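Stripping the Borketti linen: an interview with Jade Kettle

11/23/22

Most visitors to the Rollthorpe textile store never see the wash room. It is reached through the packing bay, has one window on the north side and is kept at a steady humidity. Jade Kettle has worked there since the museum moved its flat textiles out of the Tultville annex. Her current job is a set of household linens from the Borketti bequest: tablecloths, napkins and a run of bed sheets, most of them stored folded and most of them yellowed along the folds.

I asked her first what the yellowing consists of.

"Mostly cellulose that has oxidized," she said. "The breakdown products are acidic and many of them are soluble, so water will carry a good part of them out. Starch is the other part. These were starched before they were put away, and old starch goes brown. It also holds a crease very hard."

The first step is dry. Each piece is vacuumed through a screen on low suction, front and back, and then mapped on paper. Kettle marks holes, darns, laundry marks, iron rust and anything embroidered. Every colored thread is tested with a drop of deionized water and then a drop of the wash solution, each blotted after a fixed wait.

"Red cotton marking thread is usually safe, and I test it anyway," she said. "I had one napkin in June where the monogram was fine and the hem stitching bled. The hem had been redone later with something else. If I had only tested the monogram I would have had a pink border."

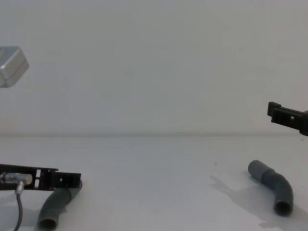

4 min read

Pieces that pass go into a shallow tray on a sheet of polyester net. The net carries the weight when the piece is lifted, and wet linen with weak folds should not carry its own. The first bath is deionized water with no additives. Kettle adjusts the later ones to slightly alkaline with a small amount of calcium hydroxide solution, and she reads the pH of the bath going in and coming out.

"The number I care about is the difference," she said. "If the bath goes in at 8 and comes out well under that, there is still acid leaving the cloth. When the two readings agree, I stop. Color is a poor guide. The water can look clear and still be doing work."

A tablecloth from the bequest normally takes 4 baths. One took considerably more, and she does not regard it as finished.

Detergent is used only where there is greasy soil, generally at the center of a tablecloth and the top edge of a sheet. She uses a nonionic surfactant at low concentration, and the rinsing takes longer than the wash. Her conductivity meter is the check for that stage. Starch gets separate treatment with an amylase enzyme in a warm bath, held at 55 degrees Celsius or a little below, depending on what the supplier's sheet gives for the batch.

Does she bleach?

"Very rarely. A reducing agent on a rust spot, locally, with a chelator, yes. A whole cloth in peroxide, no. You get a bright white tablecloth that has lost strength, and it will yellow again sooner. The curators have mostly stopped asking."

The exception in the file is the Garrido christening sheet, which came on loan with a large brown tide line across the embroidered end. The owners wanted it gone. Kettle reduced it with repeated local rinsing over a suction table and left the remainder.

"It is lighter. It is still there if you know where to look. I wrote that down for them before I started, and they signed it."

Drying is done flat. The piece goes face down on a clean glass or acrylic sheet, the weave is squared up with the fingers and a soft brush, and the edges are aligned to a ruled line under the sheet. No iron is used. Linen dried against a smooth surface comes off with a light finish of its own, and lace edgings are pinned out separately on padded board with stainless pins.

Storage afterward is on rolls where the size allows. The tubes are covered with polyester film and then acid-free tissue, and the cloth is rolled with the warp running along the direction of the roll. Napkins stay flat, 2 to a tray with tissue between them. Sheets too wide for the racks are still folded, on padded folds, and the folds are moved at each inspection.

The bequest runs to about 1000 pieces, of which the greater part will never be wet cleaned at all. I asked how that is decided.

"Condition first, then whether anyone plans to show it," Kettle said. "A stable cloth with some yellowing can sit in a good box for a long time. Washing is irreversible. You take out the starch, you take out the creases, and somebody may later want to know how it was folded. So I photograph the folds before I open them, and if I can't give a reason for the bath, it goes back in the box."

The next pieces on her list are two bed sheets with inked laundry numbers. The ink has passed the water test and has not yet been tested with the alkaline solution.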